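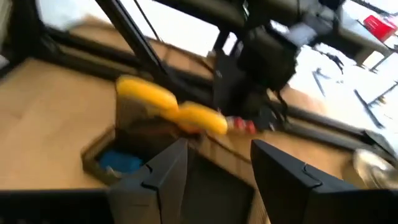 Please tell me you're not giving up on Fiderance after one book, because the second is where it gets good, wrote a reader under my last post, and then two more of you piled on to agree with her. Fine! You win! I bought the second one that same night and I've been a useless human being ever since.

For anyone new, Fiderance is the paranormal romance series from Ollberg, the small press that does all those moody blue covers. I whined about book one back in May. Too much map, too many cousins, and a hero who spent whole chapters staring at the sea. I gave it three stars and figured we were done with each other.

Well, book two drops nearly all the cousins (bless) and puts the heroine in charge of the ferry, and suddenly she's funny. She has opinions! She argues with the harbor ghost about rope! I read until my e-reader told me it was at 5 percent battery and then I read on my phone in the bathroom so the light wouldn't wake up the house. The hero still looks at the sea a lot, but now somebody makes fun of him for it, and that helps more than you'd think.

My one gripe is the ending. It just stops. There's a kiss, there's a storm, and then you're looking at a page asking you to sign up for the newsletter. I did sign up, so I guess it works, but I was grumpy while I did it.

Some shopping notes, for those of you who always ask. I got mine through Clendov, which had it cheaper than the publisher's own store, though you have to read it in their app unless you poke around in the settings and turn on downloads. It's under Library, then the little gear. If you like paper, Wasilewska has the first two on the shelf near the register, and they'll hold a copy for you if you call. The paperback is prettier than I expected. Nice thick paper, and the map is big enough that I could finally figure out where the lighthouse is supposed to be.

Now, a small giveaway, my first one in ages. I have a $25 Wasilewska gift card and I want one of you to have it. Leave a comment telling me about a series you almost quit and then loved. Or the other way around, one you stuck with way too long, I'm nosy about those too. One comment per person, please, and you have to be able to give me a US mailing address because they only do physical cards. I'll draw a name after June 14, 2023 and email the winner, so use an address you check. If I don't hear back I'll pick somebody else.

Next up for me is the Ollberg novella, the one that takes place between books two and three. It's only 100 pages and people are very split on it. One review said to skip it completely and another said you'll be lost without it, so who knows. I'm also 15 chapters into a cozy mystery with a bakery in it that I may or may not finish, depending on whether the sister turns out to be the killer. I called it on page one and I'll be so annoyed if I'm right.

No spoilers for book three in the comments, please. I mean it! I already had to cover half of a fan page with my hand while I was looking up how to spell the ghost's name.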